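Budget for the doors first

If you're thinking about a home robot with two arms, my first tip is to leave the brochures alone for an evening and walk through your own house. I priced machines for weeks before I looked at a single door, and that was backwards! Write down which way each one swings, what kind of handle it has, and whether you really need it shut. (I had nearly 60 lines in my notebook by the end, most of them about the hallway.) Then ask every seller for a simulated run at a door like yours. Nemer and Skason both said yes when I asked.

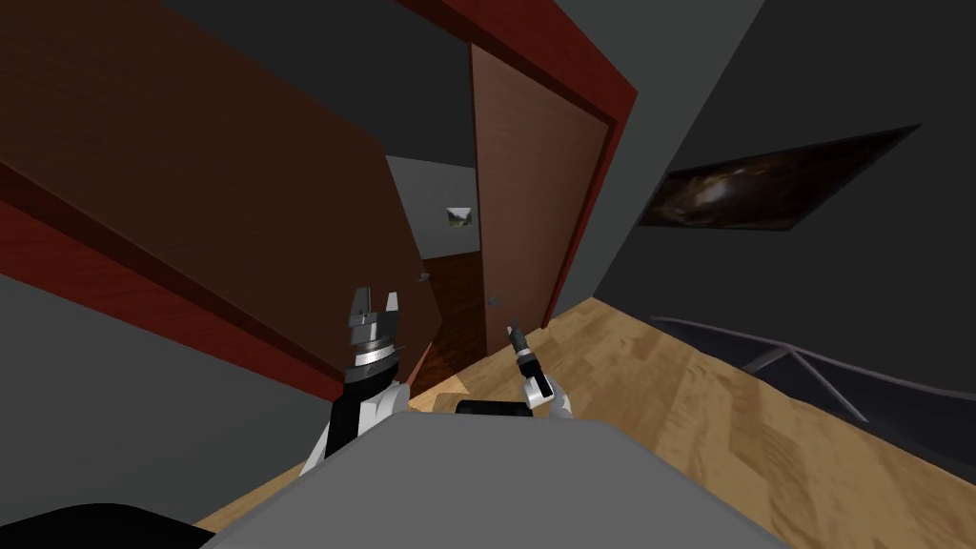 Idun Nordin would add that you should get the price of the simulation in writing before you agree to it, as hers came back as a separate line on the quote.

Good point, and mine did too – $209 from Skason, taken off if you buy. I still think it's money well spent. Ask for a hinged door standing open and not just a nice wide archway, and keep an eye on both arms, including the one that isn't doing the job. An arm needs somewhere to be while the other one works, and that's floor space you can't give to a shoe rack.
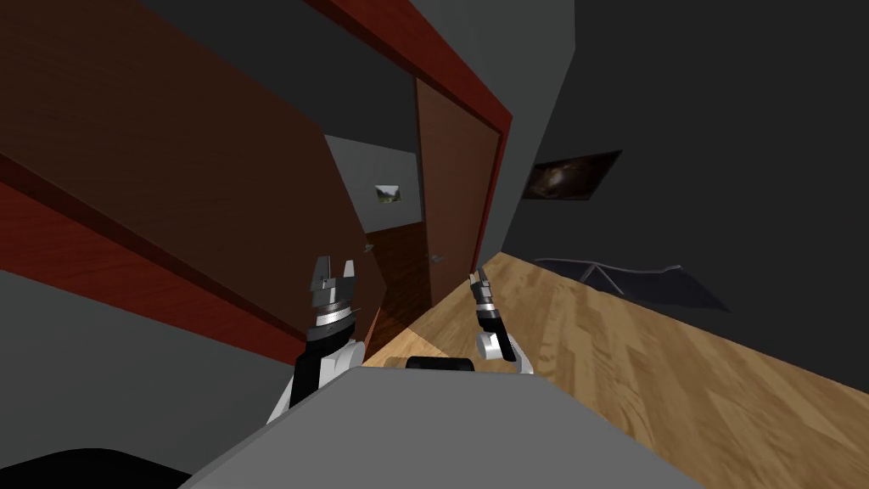
Two arms, two doors with lever handles.

Handles next. Levers are what I'd plan for, and if you have round knobs, put the swap in your budget now. I set aside enough for four and did them myself on a rainy afternoon with one screwdriver and a lot of tea. Ask for a close view of the gripper at the door, too, and find out what replacement fingers cost. Drustano sells them only in pairs, so I keep a line for spares right next to vacuum bags and furnace filters.

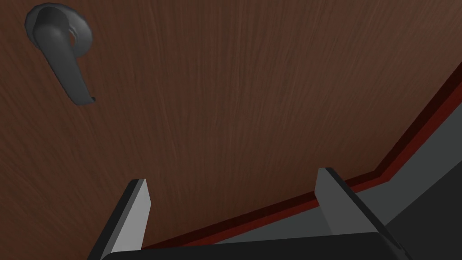 Sæther, February

I'm still on the fence about the service plan. Thirteen months for the price of twelve sounds generous, but it doesn't cover the grippers, so read that page twice before you sign.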